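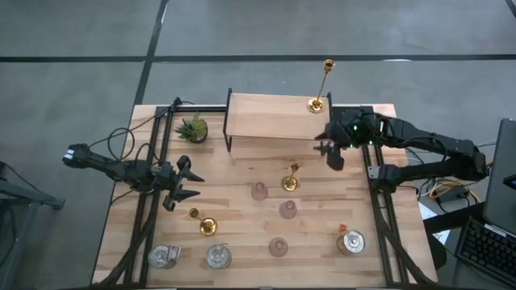 The worktable.

REPORT OF THE DINDIA STATION TO THE BOARD OF DEFLECTION
Filed 22 March 2021

1. The object known as Drotby remains on course. It measures 109 meters at its widest point and will pass the Earth in September at a distance that the Board has twice declared acceptable. The Station does not dispute the distance. It wishes to record that the declaration was made before Bolger was lost.

2. Bolger was one of 3 interceptors assigned to this sector. Contact ended on the 662nd day of its flight, during a routine correction. No debris was observed. The Station continued to transmit for the period required by the Charter and then for a further period that the Charter does not mention. The additional power was charged to the heating allowance, and staff wore coats.

3. Under Article 600 of the Charter, no vessel may carry a device able to move a body in space unless every member state has consented in writing. Diteo, the second interceptor, therefore flies with its charge sealed. The key is held on the ground in two halves. The Station holds one half. The other was sent to the Board by registered mail and has not been acknowledged.

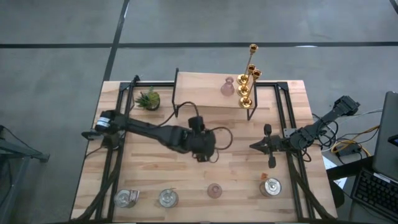
The Board's reply, received by cable the same evening, was that a sealed charge is still a charge, and that Diteo should be recalled before the member states learned how near it had come to the object. A stone has no intent, the reply went on, and the Charter was written for those who do.

4. The Station has considered this reply with the respect owed to it. Recall would require a burn of the main engine. After such a burn Diteo could not return to Drotby before September, or in any later year for which the Station has tables.

5. At the hour set for the recall, the duty officer read the order aloud, as the rules provide, and entered it in the log. The transmitter was found to be warm and in good repair. The order was not sent. The duty officer has signed the log and remains at the desk pending instructions.
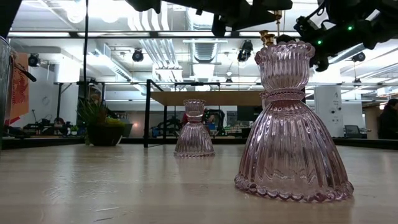 ANNEX: LAST SIGNAL

At the close of this report one further signal was received on the frequency reserved for Bolger. It consisted of the vessel's name and a request for the other half of the key. The Station has asked for it to be repeated and is listening.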